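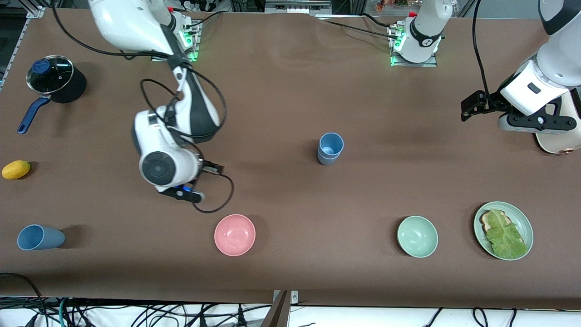
Homa Arabzadeh wrote to me after my last column to say that a tablecloth on a working table is a nuisance and a vanity, that it slides when you lean on it and holds every crumb, and that she gave hers up years ago and has never missed them. She was very polite about it, and I have been arguing with her in my head ever since, mostly while doing the dishes.

I'll grant her the crumbs. But I grew up with a brown cloth on the kitchen table, a good dark chocolate colour, and I still think it's the kindest thing you can do for a table that has to earn its keep. You can set a pot down without that awful clunk. You can spread out the household odds and ends that have wandered in from other rooms and see each one properly, because a plain dark cloth doesn't compete with anything. My mother's had a wrinkle along the back that no iron ever got out, and we all stopped seeing it sometime before I started school.

The other thing I'd say to Homa is that a cloth makes you tidy. I know that sounds backwards! On bare wood I'll let things pile up for weeks, but a cloth has to come off and be washed, and so everything on it has to be picked up and thought about. Does the pot live here now? Why is its lid with it for once? (I am very fond of a glass lid, by the way, with a proper knob you can get your fingers around, and a bit of navy blue on a pot cheers me up on a grey morning more than it should.) By the time the cloth is in the wash, half the clutter has found its way home.

I bought my current one at Flomell in July, marked down by 20 dollars, and my neighbour thinks I was robbed all the same. It has been through the machine more times than I'd like to admit and the colour has gone a little soft, and I like it better for that.

Homa says she wipes her table down in a minute and gets on with her day, and I believe her. I'd only ask her to borrow a cloth for a week or two, a dark one, and leave the good china in the cupboard while she gets used to it.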